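Workshop notebook, Pitside
Sunday, December 29, 2024

Quiet day, heating on low. Wanted to get the limewash trials written up before the new year because the labels are starting to fall off the boards.

Boards 1 to 8 are all the same plasterboard offcut, skimmed in September and left alone since. Two coats each. Putty is the Skornulik tub, pigment is the Sarıgül grey. The only thing that changes is the water.

Boards 1 and 2, thin mix: dried chalky, comes off on a dark sleeve. No good near a basin.
Boards 3 to 5, middle mix: best of the lot. Cloudy but even, no brush ends showing. 4 had the longer wait between coats and I can't see that it made any difference.
Boards 6 and 7, thick mix: fine crazing along the top edge, worse on 7. Put on too heavy.
Board 8, middle mix with casein: harder surface, slightly yellow against the others. Might suit a kitchen. Not what Stultport want.

Batch weight for the middle mix was 319 g pigment to the full tub. Write that on the lid. Last time it was on a scrap of paper and the scrap went in the stove.

Rub test done dry with a white cotton rag, same number of strokes each. Damp rub still to do. The damp one matters more, as the Stultport room has no window and a fan that only runs with the light.

For the colour I have been going by a bathroom wall with the kind of soft veining they asked for. Pale grey, light grey over it, very little contrast. Ours is too busy on every board except 4.
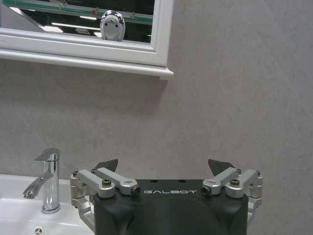
Veining beside the mirror, lower corner. Target for contrast.

Tried to get closer to that after lunch on a spare piece. Dragged the second coat with a nearly dry brush, then went over it with a damp sponge while it was still dull. Better. The sponge needs wringing right out or it leaves rings. Second go on the back of the same piece was softer again — stopped there.

Soap finish: one part to ten, warm, brushed on and buffed. It darkened the grey more than expected on board 3. Leave it to settle and look again in daylight. The strip light in here makes everything look green.

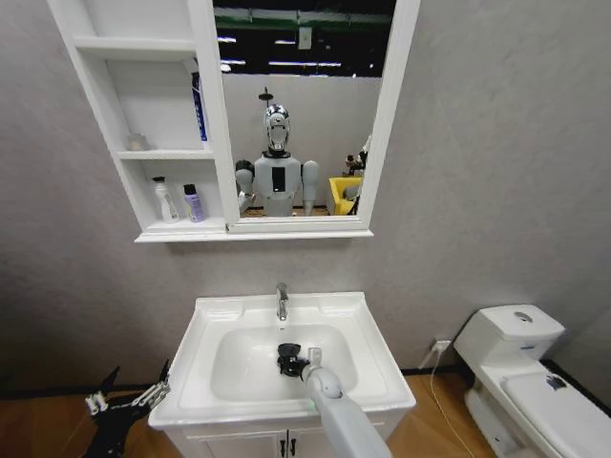 Same wall, with the cabinet and its ledge. White fittings against the grey.

Costs so far for the trial come to 1710, most of it on putty we will use anyway. No more pigment until the damp rub is done.

To do
Damp rub, boards 3 to 5 and 8.
Sample piece with the sponge method, full size, both coats.
Ask Stultport whether the ceiling is staying white.
Clean the big whisk properly, there is set lime up the shaft.
Order masks, 7 left in the box.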